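Mosara Opens Refill Counter Program to Independent Grocers

WIDORANO — Saturday, January 16, 2021 — Mosara, the regional grocery cooperative, announced today that it will extend its refill counter program to independent grocers outside its own stores. Applications open in March.

Under the program, shoppers bring clean containers from home and fill them with pantry staples sold by weight. The cooperative has operated counters in 46 member stores, offering flour, rice, dried beans, vinegar, cooking oils and dish soap. During the most recent membership year, 3,806 households registered for a refill card.

"Our members asked for a simple way to buy the amount they need," the cooperative said in a statement. "Smaller stores have told us they would like to offer the same service but cannot carry the cost of equipment and training alone. This expansion is meant to close that gap."

Participating grocers will receive dispensing equipment on a two-year lease, along with staff training and access to Mosara's bulk purchasing contracts. Equipment will be supplied and serviced by Vakon, which has maintained the existing counters since the program began. Stores must set aside floor space near a staffed register and keep a daily cleaning log.

Product labeling will follow the format already in use. Each dispenser carries the origin, ingredients, allergen information and best-by date of the product inside, and a matching label is printed at the scale when the customer weighs the filled container.

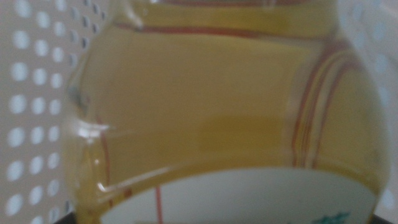

Glass containers with a tight lid remain the recommended choice for liquids. Customers who do not bring their own may buy one at the counter for a deposit, refunded in full when it is returned to any participating store — including stores outside the cooperative.

Grocers in Widorano and the surrounding counties are eligible to apply in the first round. Stores will be notified of decisions by mail. Application forms may be requested from the Mosara member services office.

About Mosara

Mosara is a member-owned grocery cooperative headquartered in Widorano. It operates neighborhood stores and a central warehouse serving the region.

Media inquiries: Steinarsdóttir Communications, on behalf of Mosara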